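Garnutton: Teaching an Arm to Put Things Away
Student project report, Carter Girard and Isabelle McKinnon

Why a cabinet?

We wanted a chore that sounds easy and isn't. Our advisor, Mélanie Fraser, suggested laundry first (no thanks!), and we talked her down to cabinets. The learning side was mostly Isabelle's, so I ended up spending most of June with a gripper in my hand, opening and closing doors until my wrist complained.

Recording the doors

Every example is just one of us doing the motion by hand with the gripper, which has a camera on it and a marker tag on each finger. We hung black cloth behind the cabinet, stuck on some foam letters, and put stickers all over the doors so the tracking had plenty to grab onto. I got weirdly fond of the black cat one. Doors took up 522 examples, and I'd still like more with one door only partly open.
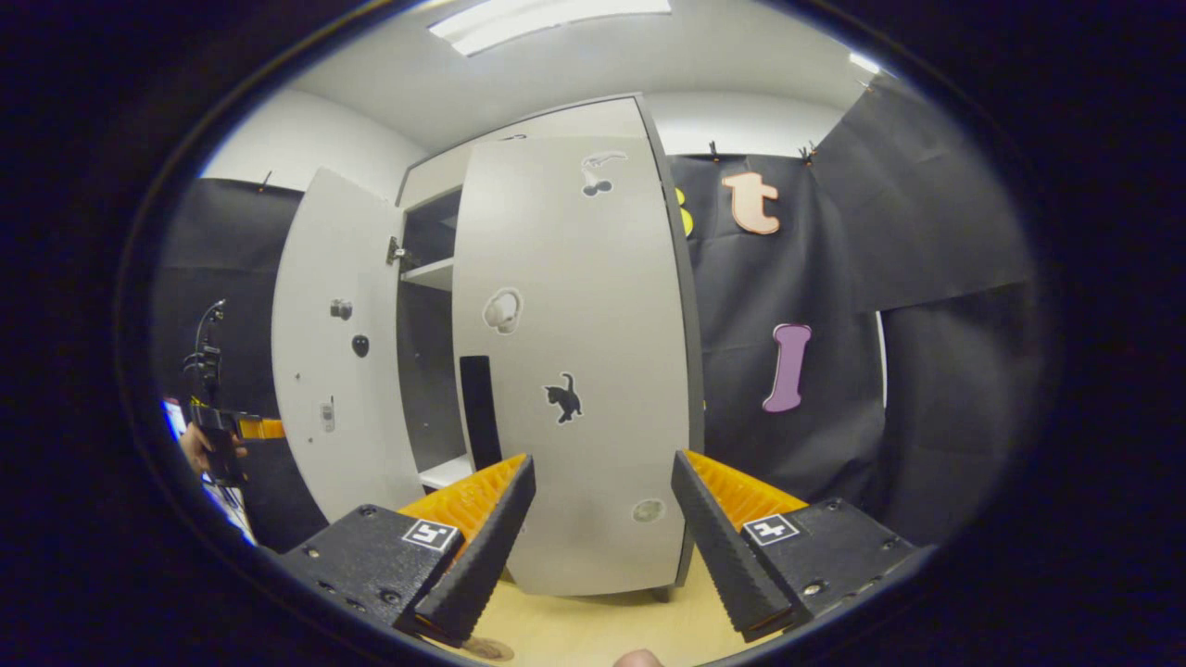

Recording the objects

This part was more fun! We swapped in different things to hold, and the bottle was easily my favorite because it's smooth and shiny and the neck is so much narrower than the body. I tried to change my approach angle every time, but when I watched the clips back I was way more of a creature of habit than I thought.

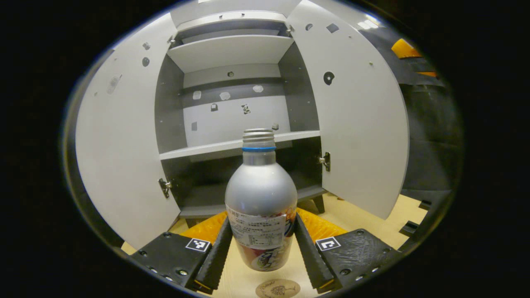

Figure 2. Metal bottle between the gripper fingers, cabinet doors wide open.

What we kept

We recorded 1,382 examples altogether and kept 997. Most of the ones we tossed had lost tracking partway through, and a bunch were me starting before I'd hit record properly. Isabelle is training on the full kept set now, and I'm relabeling the door clips.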